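Shared Rooms Deserve Shared Rules

Every institution that lends out its rooms comes sooner or later to the same question: who is responsible for the condition of a space that belongs to everyone? At the Ellton Community Learning Center, the question has been left to custom for too long. It is the view of this office that custom is no longer enough, and that a short written standard should be adopted before the winter schedule opens in November.

The center recorded 1,465 room bookings in its last program year. Most were brief, and most groups left things much as they found them. The difficulty lies in the words "much as they found them." A reading circle and a model-building club do not have the same idea of a clean table. When no standard is stated, each group applies its own, and the next one inherits the result.

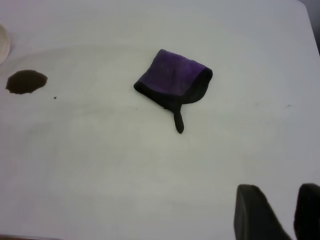
A folded purple cloth on a white tabletop.

Some members have argued that written rules are a sign of distrust. Gonçalo Coelho made this case with care at the spring meeting, noting that the center was founded on good will and that its users are adults. His concern deserves a serious answer. A rule that scolds will be resented, and a rule that runs to 8 pages will not be read. The draft prepared by Hawi Kahsay does neither of these things. It fits on one side of a sheet and asks for three actions at the end of each booking: wipe the tables, return the chairs, and report anything broken.

It also gives groups time to do the work. At present, one booking may end at the very minute another begins, and the people who are asked to tidy up are already in the way of those arriving. The draft sets aside 30 minutes between bookings in the large hall. Critics have pointed out that this will reduce the number of evening sessions. That is true, and the center should say so openly – a full calendar has been treated as proof of success for several years, while the staff have made up the lost time at the end of the night.
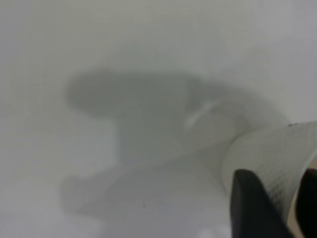
The question of cost has also been raised. Genowefa Ostrowski, who manages bookings at the Admasu branch, introduced a similar gap there and reports that complaints about the state of the rooms fell within one season. Fees did not rise. The branch did lose one regular group, which moved to a hall with later hours, and it would be wrong to leave that out of the account.

There remains the matter of enforcement. This office does not favor fines or deposits. Both fall hardest on small groups with little money, and both require someone to judge whether a room is clean enough. A conversation with the group's contact person should be the first step, and a second conversation the next. Only repeated neglect should affect a booking.

The draft is open for comment at the front desk. Members who disagree with it are asked to write down what they would put in its place, and to include the hours they would be prepared to give up for it.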